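Inger Bach rowed the 2,000-meter final at Mistville in October at 67 kilograms, two under her spring weight. "The cut cost me power at the start," she said. "I got it back after 900 meters."

She trains in Pindville and logs every session — 568 so far.
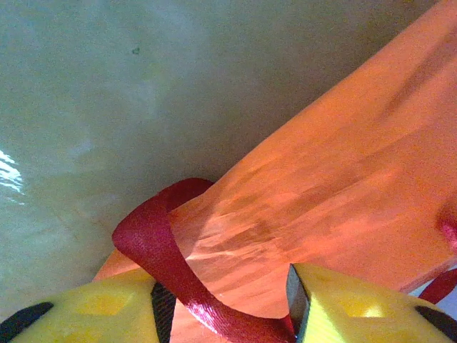
Her stroke rate stays low until the last quarter. "I don't chase the early leaders," Bach said. Orange fabric with a soft sheen creases easily, and she prefers a plain knit for racing. Her next start is at Huaranga.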